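Work and Organizations / Textbook Chapters / Automation

CHAPTER 7
What the Machine Leaves Behind

When the parts depot at Destier announced that robot arms would be handling its small-item drawers, the notice pinned up beside the time clock ran to one page. It promised that no jobs would be lost, that "repetitive reaching" would end, and that staff would be "freed for higher-value tasks." It didn't name the tasks. Iestyn Hopkin, who had picked orders there since leaving school, asked his supervisor what they were and was told that a list was coming in June. June came, and the list was still being drafted.

This chapter is about the distance between a notice like that one and the working day that follows it. You will meet plenty of large claims about automation in the press, some cheerful and some grim, and most of them are made by people who have never had to clear a jam. We will try to stay closer to the floor. What does a job consist of before the machine comes in? Which parts of it does the machine take? Who does the rest, and what are they paid for it?

Start with the drawers. Destier kept 4,000 small items in wooden and steel cabinets, some of them older than the building. A picker walked to a cabinet, opened a drawer, took out what was on the slip, and closed the drawer. Written down like that, the job has four steps, and the consultants from Cluletar who studied it wrote it down very much like that. On their chart each step had a time beside it, and the times added up to an average of 27 seconds per item.

The chart was not wrong. It simply had no place for most of what Hopkin knew. Some drawers stick in damp weather and have to be lifted a little as they are pulled. Some handles are loose. A slip may ask for one item when the customer, going by past orders, almost certainly wants the one next to it, and a picker who notices this will walk over and ask. He also talked to people on the way to the cabinets, and a fair amount of the depot's business got settled in those talks. A time study would count them as waste.

The arms were supplied by a company called Kao and ran on scheduling software sold under the name Flisar. In the trial, which covered 50 drawers, they did well enough that the managers stopped the trial early and called it a success. Look carefully at a decision like that whenever you come across one. The drawers chosen for the trial were the newest in the building. They were also lightly filled, so that the item to be picked lay by itself. It would be surprising if the results had been poor.

Once the arms moved on to the older cabinets, the figures changed. In the first full month the system logged 491 stops. A stop meant that the arm had halted and was waiting for a person to come and put things right, and the person was usually a picker, now called a "cell attendant." The attendant straightened the drawer, moved the item, pressed a button, and went back to a stool. The pay was the same as before. The walking was gone, and so was much of the talking. Two of the older staff said they liked the new arrangement because their knees had stopped hurting, and we should take that as seriously as any complaint.

Hopkin's own view was harder to sum up. "They told me it would do the dull part," he told us. "The dull part was how I got to the rest of it." He did not hate the arms. He thought they were slow and rather fussy, and he resented being timed on how quickly he answered them – a measure that nobody had mentioned on the notice.

It is tempting to read this as a story about bad planning, and to suppose that a better supplier or a longer trial would have fixed it. Perhaps. But the same pattern turns up in places that planned with care. Tasks get split into a piece that can be specified and a piece that can't, and the second piece tends to vanish from the accounts, though somebody goes on doing it. In section 7.1 we look at how tasks are described for machines, and at who gets to write the description. Section 7.2 takes up the claim that workers are "freed," and asks for evidence. Section 7.3 returns to the attendants and their stools.

Before reading on, write down every step involved in opening a desk drawer and taking out one small object. Keep the page. You will need it at the end of section 7.1, and you may find it longer by then.
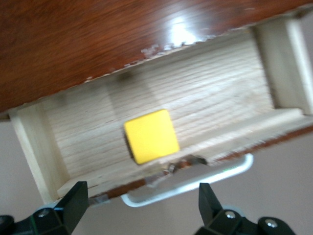
Figure 7.1 Gripper fingers on either side of a drawer handle, with a single yellow cube inside the open drawer.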